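Contents > Part Two: Making > Chapter 9

Chapter 9: Glazes and Where They Come From

I mixed my first glaze in a shed in Karville, in a bucket that had held paint, and it came out the colour of weak tea. I'd wanted blue! My teacher, Keisha Rosenthal, put the pot on her windowsill anyway and it stayed there for years.

So this chapter is about glaze – what goes in it, how thick to put it on, and why the same recipe can look like two different things on two different clays. You'll need your test tiles from the last chapter (20 is plenty) and a notebook you don't mind getting mucky.

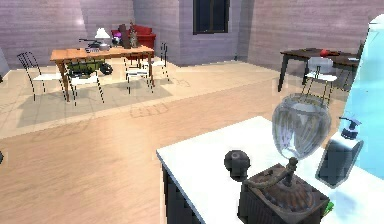

Fig. 9.1 A wooden coffee grinder on a white counter, computer-rendered.

We'll start with a plain white that I learned at Benavides Pottery. Sieve it twice, then let it stand overnight. Dip one tile quickly and the next slowly, and write the number on the back before you forget which is which – I always forget.

After that we'll add iron, a pinch at a time.

Related chapters
Slips and Coloured Clays
Packing a Small Kiln
The Clarnwood Tile Makers

© Clarnwood Craft Texts | Contact | Back to top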